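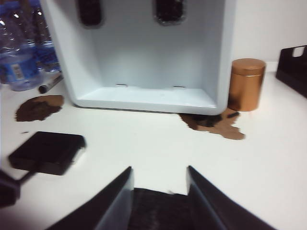 Figure 2. White housing with open front recess, placed on a white tabletop.

3.2 Litter moisture and ammonia in the broiler houses

Litter samples were collected in two houses of the Gusura farm during February. In each house the samples were taken under the drinker lines, near the feeders and along the side walls, and they were mixed by zone before drying. The moisture was clearly higher under the drinker lines than in the other zones. In the house with old wood shavings the litter formed a hard crust at 36 days of age, and the top layer had to be broken by hand before sampling.

Relative humidity of the air was kept between 60 and 77 percent, but the night values were less stable, especially when ventilation was reduced to save heat. Ammonia followed the same pattern as moisture. This agrees with our earlier observation at the Rostton farm, where wet litter was also connected with more footpad lesions. We did not find a clear effect of bird density, although the difference between the houses was perhaps too small for this purpose.

The pH of litter increased with age of the flock in both houses. Addition of the Brollevov acidifier delayed this increase during the first weeks, and later the treated and untreated zones became similar.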